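읽는 시간 3분

[티켓] 분류 셀 트레이 K칸 투입 지연
접수: 2026년 2월 28일
요청자: 육미경(Mi-kyung Yook), 소형부품 분류반
담당: Olumide Idahosa, Rivance 자동화지원
상태: 조치 완료, 경과 관찰

1. 요청 내용
Ristilo 셀에서 K칸 작업 때만 팔이 트레이 위에서 멈췄다가 다시 움직인다고 함. F칸과 H칸은 정상. 교대당 7회 정도까지는 그냥 넘겼는데 이번 교대에서 24회 발생. 멈출 때마다 분류반에서 확인 버튼을 눌러야 해서 검수대를 비우게 됨.

2. 확인
로그에는 충돌 기록 없음. 대기 코드만 반복. 셀 시뮬레이션을 Tamuno 뷰어로 열어 트레이 접근 자세를 봄.

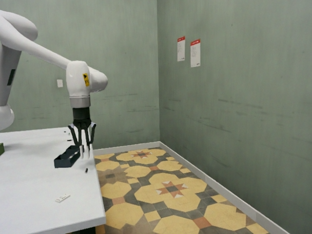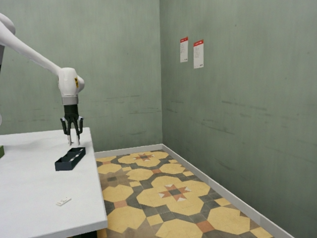 세 번째는 라벨 쪽 근접 화면.

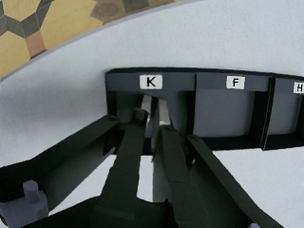 트레이 기준점이 지난 배치 변경 전 값으로 남아 있었음. K칸은 왼쪽 끝이라 옆벽 여유가 가장 적고, 접근 높이에서 간섭 검사에 걸려 대기로 빠짐. 그리퍼 자체 이상은 아님.

3. 조치
- 트레이 기준점 다시 등록
- K칸 접근점을 칸 안쪽으로 3 mm 이동
- 대기 코드 발생 시 자동 재시도 1회 후 호출하도록 변경
- 재시작 후 K, F, H 순서로 시험, 대기 없음

4. 요청자 추가 의견 (육미경)
"멈춤도 문제지만 호출 방식도 봐 주세요. 예전에는 손으로 분류하면서 불량을 같이 골라냈는데 지금은 검수만 따로 합니다. 호출이 오면 보던 부품을 내려놓고 갔다 와서 처음부터 다시 봐야 해요. 야간에는 둘이서 셀과 검수대를 같이 맡습니다."

5. 답변 (Idahosa)
호출을 검수대 화면에도 띄우고 거기서 확인할 수 있게 설정함. 단, 팔이 트레이 안에서 멈춘 경우는 지금처럼 셀 앞에서 직접 확인해야 함. 야간 인원은 지원팀에서 정할 수 없는 사항이라 Marlene Conceição 반장에게 전달.

6. 남은 일
- 누적 4,000회까지 대기 코드 집계 유지
- 배치 변경 점검표에 트레이 기준점 항목 추가 (Ada Barbieri)
- 검수대 확인 절차 교육, 야간조 먼저
- K칸에서 다시 멈추면 이 티켓에 시각과 부품 번호를 적어 주세요. 새 티켓은 만들지 않아도 됩니다.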